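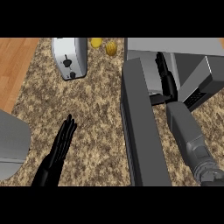

I promised an update on the robot budget back in April, and then the spreadsheet ate most of a month, so my apologies to the handful of you who wrote in asking. The kettle is on, I have a packet of ginger biscuits next to me, and I think I can finally put down where we've got to.

For anyone new, we are a very small outfit called Edness. We've been looking into whether a two-armed robot could take on some of the duller kitchen jobs in the sort of shared houses we fit out, things like opening and shutting appliances, moving food along a worktop, putting bits away. We don't own a robot yet. What we have is a simulated kitchen on a fairly elderly computer, with a granite worktop, a toaster and a pair of black five-o'clock-in-the-morning hands that I have grown oddly fond of, having stared at them through a good many early starts.

My first piece of advice to anybody planning a purchase like this is to spend a long time in the pretend kitchen before you ring a single supplier. I did it the other way about. I rang Jinstead first, had a lovely chat, came away with a quote for their bigger two-armed model and spent a happy evening imagining where it would stand. Then I sat down with the simulation and found I didn't know the answer to half the questions I should have asked. How much clear worktop does one arm need while the other is busy with an appliance? Can a hand get its fingers into the gap beside a door, or does it need a proper handle to pull on? Where does the elbow go? (The elbow always goes somewhere you'd rather it didn't.)

The hands have been the big surprise in money terms. I had put down a modest figure for them, thinking of them as an extra, a bit like choosing the taps once you've paid for the bathroom. They are nothing of the sort. A hand with proper jointed fingers costs a great deal more than a simple two-pronged gripper, and Plornis, who make the ones I like best, also want you to take out a service plan. I grumbled about it for a week. Then I read the small print on how often the finger tendons need looking at, and I stopped grumbling and put it in the budget.

So the sheet now has 44 lines, up from 14 when I started, and I'll admit that some of them are things like cable ties and a decent stool. The ones I had missed altogether were these:

Delivery and getting it up the steps. Our unit has steps. I walk up them every day and never once thought of them.

A stronger floor fixing, plus someone to come and fit it.

Spare fingertips, sold in packs, and not cheap.

Insurance, which took three phone calls and a form with a box for "type of livestock".

A second-hand kitchen to practise in. I do want a real one, with a real worktop and a real door that sticks a little, as they all do. A house clearance firm has offered us a run of units for £186, including the worktop, and another £143 to bring them over, and those are the two cheapest lines on the whole sheet that I feel truly pleased about.

Then there's people's time, which I had down as nothing at all. I suppose when you run a small business you get used to treating your own hours as free. Going by the simulation, though, every new appliance means around two days of fiddling before we're happy with how the arm comes at it, and there's no reason to think the real thing will be quicker. I expect it to be slower. I've put in a proper figure for that now and it made me wince.

The other choice is whether to lease. Kaushik will rent us a pair of arms by the quarter, older ones, with the plainer grippers and the option to swap to fingered hands later on. A month ago I'd have turned my nose up at that. Now I'm leaning towards it – a quarter or two with a rented pair would tell us whether we need the longer reach, and we could put off the hands until we know which doors and drawers are worth the bother. The worry is that you pay to learn on one machine and then have to learn it all over again on another. If any of you have been through that, I would dearly love to hear how much carried over.

I've asked both firms for fresh quotes with the service costs written in, and I've asked Jinstead for the actual turning space with both arms out, in centimetres, on paper. Meanwhile I need to go and measure those steps.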